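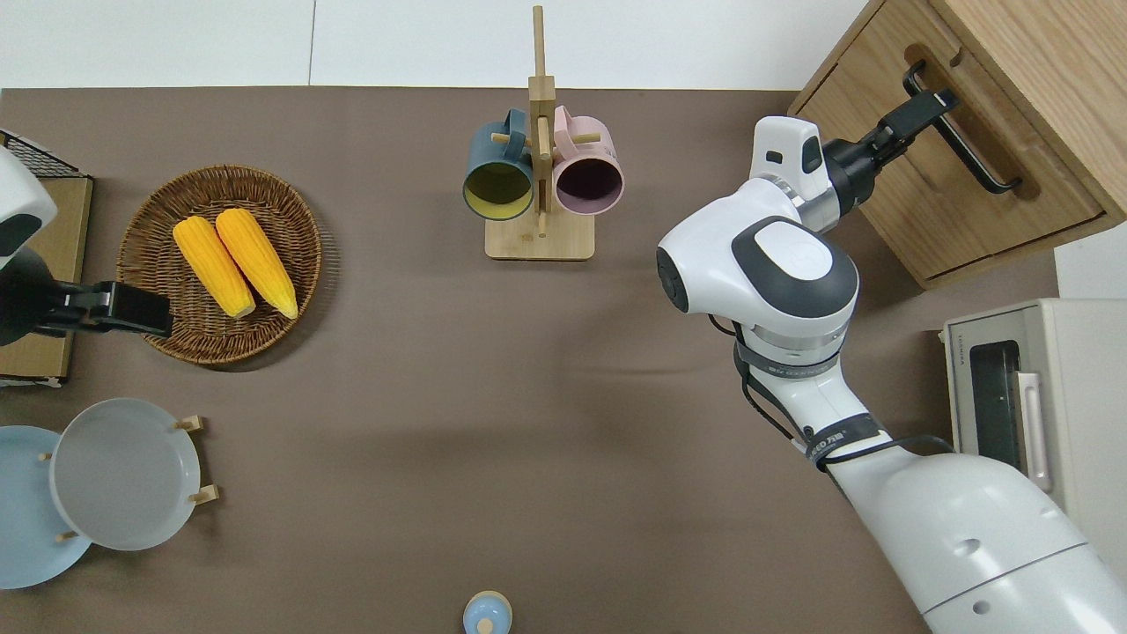 Two ears of yellow corn in a woven basket.

Abdelkrim Younis breeds sweet corn at Plokano, a seed company outside Florkow. Most of his working year goes into one question: how slowly sugar turns to starch after picking.

"In a standard variety the loss starts at harvest," he says. "Temperature sets the rate. A grower who leaves bins in the sun until noon has given away most of what we bred for."

His current line, Flollitz, was selected from 290 crosses. Ears are pulled 20 days after silking, cooled and sampled at fixed intervals.

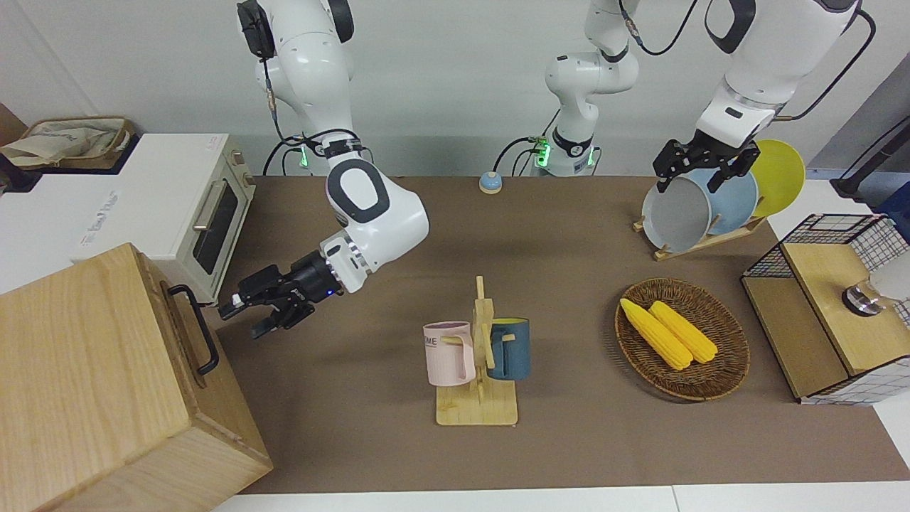

Younis keeps the sampling protocol plain. Kernels are cut from the middle third of the ear, pressed, and read on a refractometer. He treats the reading as a screening figure only, as it measures dissolved solids and sugar is one part of those. Selected samples go to the Tawfik laboratory for a full sugar analysis.

"Tip kernels are immature and butt kernels are ahead," he says. "Mix them and the number means very little."

The field trial covers 480 plots. Results are due in October.

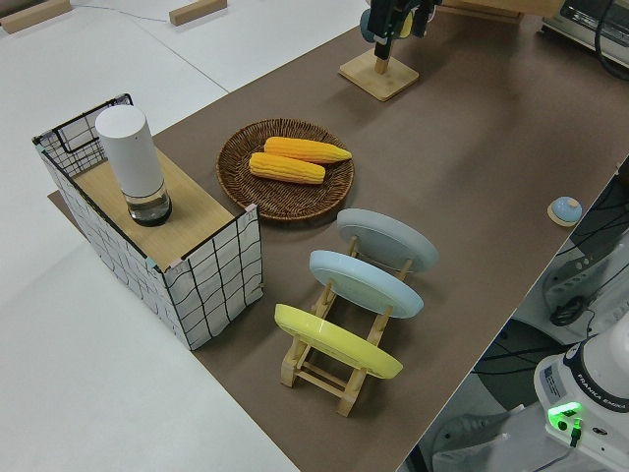

Storage at home

Younis advises keeping the husks on until cooking and using the ears within two days. "Refrigerate them," he says. "A fruit bowl is too warm."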